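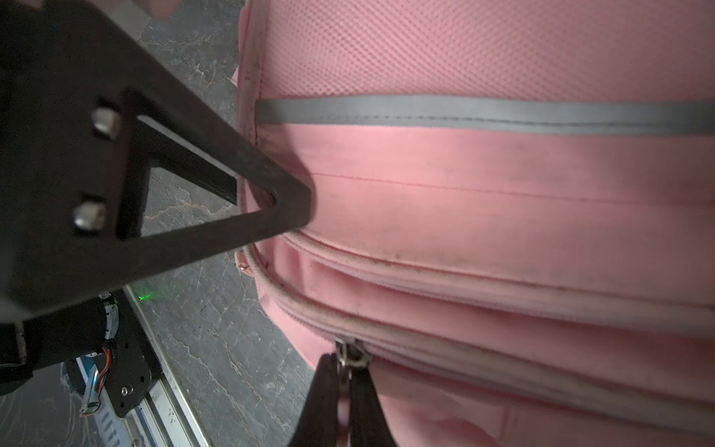
Religion and Numbers, Handout 4
Counting the faithful: attendance, membership, belief

Read this before the February section meeting. Bring the Tikora tables.

Last week we left off with the claim, repeated in two of your textbooks, that weekly worship is a good measure of how religious a town is. I don't think it is, and I'd like you to be suspicious of it too. The claim rests almost entirely on asking people how often they go. People round up. They report what they mean to do, or what they did as children, or what they think a decent person would say to a stranger with a clipboard.

The Nitano survey is the usual case. Of 153 adults who answered, 99 said they had attended a service in the past seven days. A head count at the doors of every congregation in town, done that same week, found 55 of them. You can explain part of that gap. Some people pray with a house group, some were traveling, and a few may have been missed at a side door. I have never seen anyone explain all of it, and the original report doesn't try. 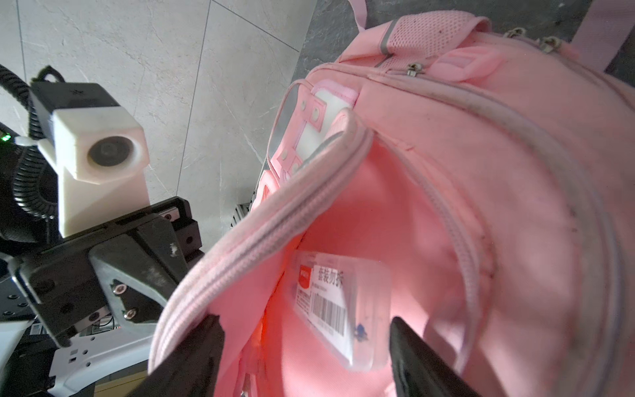
Self-description is the second problem. When a form asks "What is your religion?" it gets back a word, and the word may mean a belief, a family, a holiday calendar or a place of burial. Students tend to treat the word as if it were the thing itself. Take the clear plastic box inside the open pink backpack: it has a white label with a bold line of Chinese characters and a barcode, and if you can't read Chinese the label still looks perfectly official. It looks like information. Census categories work on us in much the same way, and "Muslim," "Lutheran" or "none" on a printed table should prompt you to ask who chose the wording and what the other boxes were.

The Tikora form offered 19 boxes, one of them "spiritual." The previous form had no such box. The published summary then announced a rise in spirituality. Please don't repeat that sentence in your papers.

Membership rolls are no better. Some bodies count everyone baptized and never remove a name. Some count only adults who have made a public commitment. Many mosques keep no roll at all, so any figure for them is somebody's estimate, often based on floor space or parking. Comparing these numbers across traditions gives you a ranking of record-keeping habits.
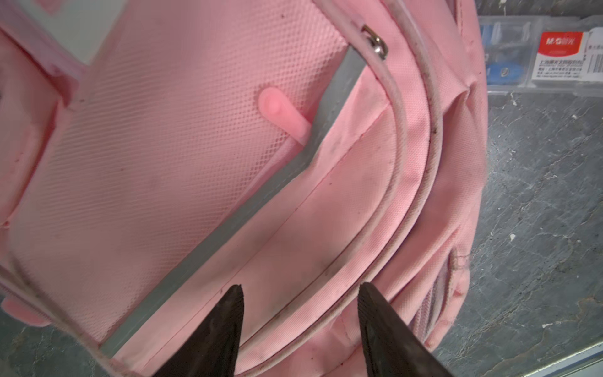
What about belief questions?

Slightly better, with trouble of their own. "Do you believe in God?" assumes that belief is the center of religion. That suits some Protestants and fits many other people badly. In the Cocco interviews, several people said no to the question and then described a daily prayer they would not think of skipping. The coders marked them as nonreligious. I would have left them uncoded.

The Skundia diary project asked people to write down what they did each evening, with no mention of religion on the cover sheet. I like this design more than the others. It is also slow and expensive, and people who keep diaries for researchers are an odd group to begin with, so don't lean on it too hard.

For section: pick one figure from the Tikora tables and write a page on what would have to be true for it to mean what its caption says. Check the exact question wording in the appendix first. Last year most papers skipped that and it showed.

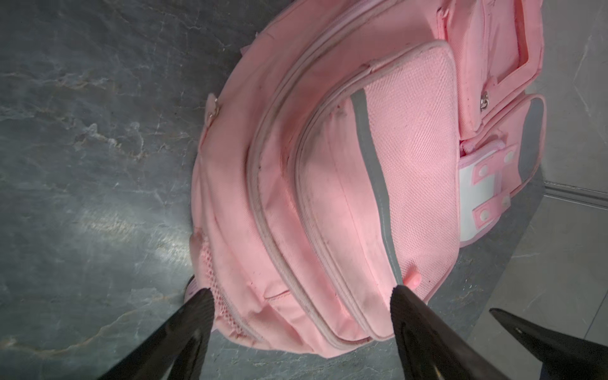

Lorna Pettibone

Office hours are unchanged, 3 p.m. in the annex. The long version of the Nitano report is on reserve; the short version leaves out the door counts, so use the long one. Papers on the Cocco material are welcome if you would rather work from interviews, but quote the answers themselves and leave the coders' summaries alone.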